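May, house notebook, laundry and back kitchen

Start 10:20, written up after lunch.

Today we continued with the laundry routine, together with the cleaning of the passage. Yao-tsung Hsu was with me for the morning. The purpose is still the same as in the last entry: to find an order of work that does not leave clothes lying in the kitchen for half a day, and to find which settings are good for dark cotton. I note also the small things, because last time I forgot them and had to ask.

Sorting. We made two heaps, dark and light. The light heap was small, so I decided to wash the light towels together with the dark things at low temperature. Yao-tsung was against it. His opinion is that one new navy shirt can spoil everything, and he is right in principle, but all the dark pieces in this load were washed many times before. I accept the risk and I will write the result in the next entry.

Detergent. We changed from Wekska powder to Botosach liquid. With the powder we had white marks on the black clothes two times, mostly in the folds. Dose for this load: 100 ml in the drawer, no softener. The cap of the Botosach bottle has its lines on the inside and they are hard to read in the evening. I will put a line of marker on the outside at 100.

Carrying. The blue bucket is good for a small load but it is not good for towels, they take all the place. For a full load I would prefer the big Rallard basket, if somebody brings it back from upstairs. The passage is narrow, and with the fan on the floor one has to turn sideways with anything wide. I propose that the fan goes to the other room on laundry days.

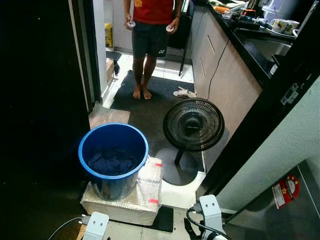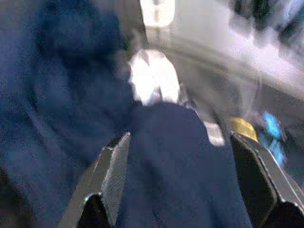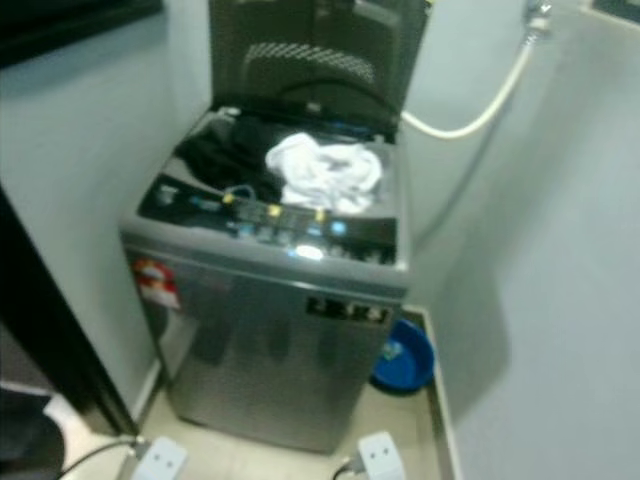 Program. We used the mixed program and corrected the time by hand. The machine showed 173 minutes at first, which is much too long for clothes that are only a little dirty. After I took away the extra rinse and the soak it went down to 120. I do not understand why the soak is switched on by default. Please, whoever uses the machine next, look at this before you press start - it remembers the last program but not the last options.

Loading. I put the heavy pieces first and the light ones on top, without pressing. In the old entries there is a note that the drum should be filled "until one hand fits above the clothes". I find this rule useful and I will keep it. Yao-tsung says that his mother fills it completely and never had a problem. I write it here for completeness.

Water tap. I ask everybody to close the tap at the wall after the last load of the day. It is a bit stiff, so turn it slowly and do not pull on the hose. In the winter we had a small leak at this connection and the new washer inside is a cheap one. The spare washers (3 pieces) are in the Lacroix tin, on the shelf with the light bulbs.

Passage and counter. While the machine was running we cleaned the kitchen side. Notes:

- The gray mat should be lifted and the tiles under it washed. We did only the part near the door. The other part remains for next time.

- The mugs have to stay away from the sink edge. One was broken last month.

- The power strip on the counter is too near to the sink for my taste. I would like to move it to the wall side, but then the kettle cable is too short. Open question.

- Used cleaning cloths go directly to the wash. If a cloth is on the kitchen floor when you start a load, take it with you.

- Small cardboard goes flat to the paper collection, not into the yellow bin.

Drying. I did not plan the drying well. The rack was still full with the sheets from yesterday, so we had to fold them first, and this took more time than the sorting and the loading together. In the next round the rack must be emptied before the machine is started. I moved this step to the top of the list which hangs inside the cupboard door. Navy and black pieces should hang inside out and not at the window, the sun makes them gray at the shoulders.

To do:

Bring the Rallard basket down.
Mark the cap of the Botosach bottle.
Buy two better washers for the tap, ask for rubber and take an old one to the shop for the size.
Wash the rest of the floor under the mat.
Ask Yao-tsung if he still wants the remaining Wekska powder for his own place, it is over half a box.

Next load is the bedding, with the hot program. I will be alone for this one, so please leave the rack free.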